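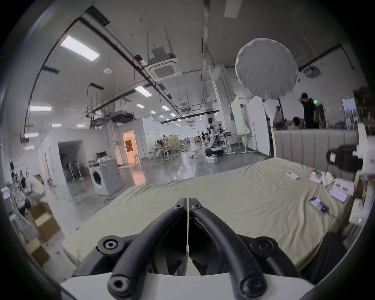
Getting the house ready for wildfire season

Every February I start walking around our place on the Skurari side of the valley with a notebook, because by June I'm too busy and too hot to care about gutters. We had a fire stop 17 miles from us a few summers back, and I've been a bit of a nag about it ever since!

Start with the first few feet around the walls. I pulled out the bark mulch and put down gravel (ugly for a month, then I stopped noticing). Firewood lives uphill and well away from the house now. Then clean the gutters, and screen your attic vents with fine metal mesh so embers can't blow in.

Next, pack a go bag for each person. Long sleeves, long pants, sturdy shoes and a plain cotton T-shirt or two. Skip the stretchy synthetics, they can melt.
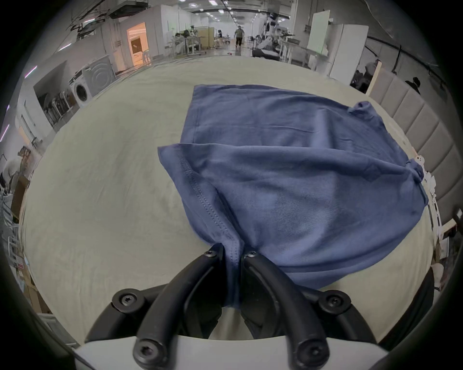
Dark blue T-shirt, partly folded.

I roll mine, my sister folds hers flat, and either way it all fits in one bag with the medicines, chargers and copies of the insurance papers.

Keep the bag by the door you'd really use, and park the car nose out on windy days. I also write our two ways out on a card, the Herrera road first and the Wirkine road if that one's closed.

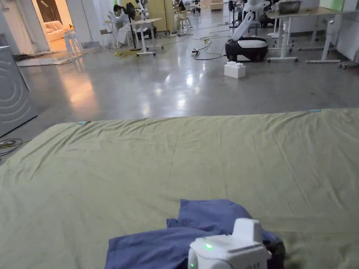
Do a practice run too. Our first one took 50 minutes, mostly spent hunting for the cat carrier, and now we're down to 20. The carrier hangs on a hook in the hall.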